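Clirkari Community Compost Hub: Frequently Asked Questions

Last updated May 14, 2022

Who can use the hub?

Anyone who lives in Clirkari or Surdu, whether you rent or own. You need to register before your first drop-off so we can give you the gate code and a caddy. Households on the Zadudum side of the creek are covered by a separate service and should contact their own council.

How much does it cost?

Household membership is $52 a year, or $9 a month if you would prefer to pay as you go. Concession card holders pay half the annual rate. Cafes and small businesses pay by volume, so please email us for a quote.

When is the hub open?

Members can use the drop-off bays any day between 7 am and 7 pm. The office is staffed on Saturday mornings only. We close the gate on total fire ban days and put a notice on the website the night before. Hours go back to 8 pm closing when daylight saving starts in October.

What can I put in my caddy?

Fruit and vegetable scraps, tea leaves, coffee grounds, eggshells, stale bread, plain rice and pasta, cut flowers, paper towel and torn-up egg cartons. Tea bags are fine if they are paper. If you are not sure, open the bag and compost the leaves.

What can't go in?

Meat, fish, bones, dairy, cooking oil, cat litter, dog droppings, nappies, treated timber and sawdust from treated timber. Please also keep out glossy magazines and fruit stickers. Stickers are the most common thing we pick out of finished compost.

Do you take citrus and onion?

Yes. They are a problem in small worm farms but our bays run hot enough to deal with them. Cut whole fruit in half first.

Do you accept compostable bags and coffee cups?

Only bags certified to the Australian home compostable standard, and only if they are tied loosely. We do not accept cups, cutlery or takeaway containers, including those marked compostable. Most of them need a commercial facility to break down.

Can I bring garden waste?

Small amounts of leaves, lawn clippings and soft prunings are welcome in the green bay. The limit is 100 litres per household per visit. Nothing thicker than your thumb, please. We cannot take palm fronds, agave, bamboo, oleander, couch runners or anything that has been sprayed with herbicide. Clopyralid in particular can survive composting and damage tomatoes and beans, so if a contractor treats your lawn, ask them what they use.

My caddy smells. What am I doing wrong?

Usually it is too wet. Line the bottom with newspaper or a piece of egg carton, drain your scraps before they go in, and empty it at least twice a week in summer. Rinse with water and a splash of vinegar. If fruit flies get in, put the whole caddy in the freezer overnight.

How do I get compost back?

Each household membership includes five buckets of finished compost a year, collected on a Saturday morning. Bring your own buckets or bags. Extra compost can be bought at the office when we have it, but spring stock goes quickly and we do not take holds over the phone.

Is it safe to use on vegies?

Yes, once it has matured. Every batch goes through a hot phase, is turned, and then rests before it is sieved. Wear gloves and a mask when handling compost or potting mix, keep your face away from freshly opened bags, and wash your hands afterwards. Legionella can be present in any compost.

What should I keep finished compost in at home?

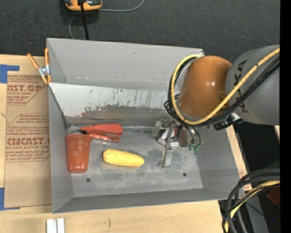 Finished compost keeps best in something that stays slightly damp and lets a bit of air in, stored out of direct sun. A plastic tub with a loose lid works well, and so does an old rubbish bin with holes drilled in the base. Open metal trays are handy for sieving or mixing small amounts, and sloping walls like the ones on the big grey bin in the photo make it easier to get a scoop into the last of it. Scratches and flaked patches are common on older sheet metal. On galvanised steel they are mostly a matter of looks, but tip the compost out when you finish for the day, as metal left full of damp material will rust sooner. Don't use painted containers if you don't know how old the paint is.

Can I use it straight as potting mix?

No. It is too rich and holds too much water. For pots, blend one part compost with two parts good quality potting mix. For garden beds, spread a layer a few centimetres deep and fork it lightly into the top of the soil. Keep it clear of the trunks of fruit trees. Native plants such as banksias and grevilleas generally do better without it.

Can my school or workplace visit?

Yes, in groups of up to 25 on weekdays during term. Closed shoes are required. Bookings are handled by Han-gyeol Hyun through the office email, and we need two weeks' notice.

What happens if I move?

If you are moving within the area, just send us your new address. If you are leaving, return the caddy clean and we will refund the unused months of an annual membership. Monthly members can stop at any time.

Where do I park?

Use the gravel area off Trultau Lane. Do not stop in front of the double gate, even for a quick drop-off, as the chip truck needs to get through.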